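**Sela cell: gripper stall at the two-arm table**

The Civville group stopped simulated pick trials on its two-arm Sela cell in August after the gripper controller reported "closed, holding" on picks where the fingers had met nothing. The fault appeared in 9 episodes of one overnight batch. In 5 of them the arm went on to the place step and released at the target, and the log recorded a success.

The cause was a threshold. The Jandov controller infers a grasp from motor effort, and a model update in the same month raised joint friction in the finger linkage. Effort at an empty close then exceeded the grasp limit. Finger width was being logged but was not part of the check.

A second problem was found during the review. The protective stop on one arm did not propagate to the other, so a halted arm could remain over the table while its neighbor kept moving. No contact between arms was recorded. On hardware the same setting would be a safety matter, and it has been corrected in the shared configuration.

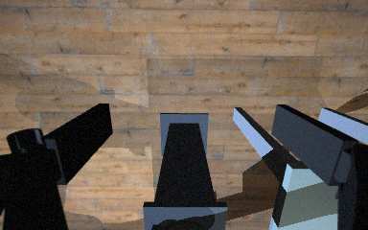
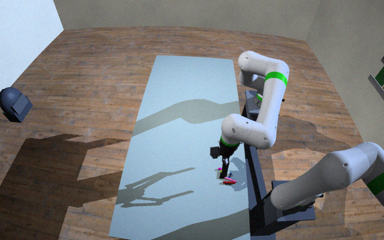 The revised check requires both effort and finger width to agree before the controller reports a hold — a disagreement now ends the episode as a fault. Small parts remain the difficult case, as the width at a true grasp is close to the width at an empty close. With items as closely grouped as the three under the gripper in the second view, a finger may also press on a neighboring part and raise the effort reading, so the Iglesias test set now includes clustered layouts. Trials resumed with the new check on 1 October 2024. Users of the older controller should treat success counts from the August batch as unverified.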